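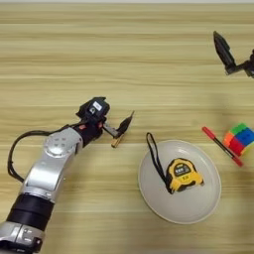
Progress report to the Skosis Fund, second period

The after-school science sessions for grades three to five began in September at both partner schools, Virkside and Dudek. Enrollment stands at 26 students. Benito Calvo teaches the Virkside group and Damian Marciniak teaches at Dudek.

Four of the 5 planned units are written. Two have been taught in full: levers and ramps, and sound. The unit on soil and seeds is under way. The weather unit has been through teacher review and needs shorter reading passages – third graders struggled with the draft. Kittipong Khunthong is rewriting them now.

Students keep a notebook for each unit. The Dudek notebooks are mostly drawings with few written explanations, so Damian has added sentence starters to every page. We will compare notebooks from the two schools at the end of the soil unit.

Spending is within budget except for printing, which ran over when the sound unit was reprinted with corrected diagrams. We ask to move the unused travel money to cover it.

Still open: the family night at Virkside has no confirmed room, and the Flemar measuring kits are on back order. Sławomir Górecki is handling both. The fifth unit, on simple circuits, will be drafted next period.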